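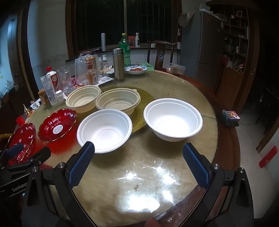
Two white disposable bowls on a round table.

I have been thinking a lot lately about potlucks, and why I would like more of them in my life and fewer dinner parties. I love a dinner party, I really do, but I can tell you that my friend Graça Teixeira spent most of August planning one for eight people, and by the time we all sat down she was too tired to eat her own fish!

A potluck asks so much less of everybody. When we first moved to Wendthorpe we knew no one at all, and the family next door put a note through the door saying to come over at six and bring whatever we had. What we had was 18 eggs and half an onion, so I made a great big frittata and carried it across the yard in the pan - and I have never felt so welcome anywhere. Gifty Quansah was there with her peanut stew, and I went back for it more times than I should admit.

Now, I know what people say. You end up with five pasta salads and no forks. Well, yes, sometimes you do, and one year we had nothing but desserts until Armindo Amaral came in late with a ham. I still remember that evening better than any three-course meal I was ever served on good china.

So please, if you have been putting off having people over until the kitchen is painted or you own enough matching plates, don't wait. Buy a stack of paper bowls, call the neighbors, and let somebody else worry about the potatoes. I'm free most evenings, and I still make that frittata.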